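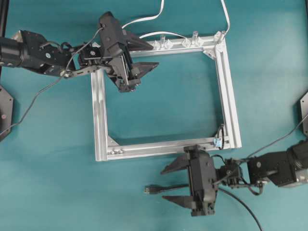

Is a two-arm bench cell worth the money for a shop that builds small frames in short runs? For runs under 50 pieces, only if someone on staff is willing to own the programming.

I went to the Thibodeau open day at Petholm on 20 October 2022 to look at the bench cell. Manon Arsenault ran the demonstration and took questions for 30 minutes.

**Layout.** The arms work from opposite sides of the bench, with the part between them. The workpiece was a rectangle of aluminum extrusion with triangular gussets at the corners. Access to all four corners is good on paper. In use, the elbow of one arm limits the other near the middle of the long rails.

**Grippers.** Two-finger, with pointed tips. They suit posts and small fittings. I would want wider pads for handling bare extrusion.

**Cabling.** The weak point. Leads run outside the links, and a loop can catch on a corner during a wrist turn. Arsenault said an internal harness is planned for November. I would wait for it.

**Software.** Teaching a new pose took four clicks. Collision zones have to be drawn by hand, and the manual covers them in one paragraph.

Diane Bouchard from Demstead asked about spare fingers. They ship in sets of 4, and the price was not available on the day.

Rating: 4 out of 5 for the mechanics, 2 for the documentation.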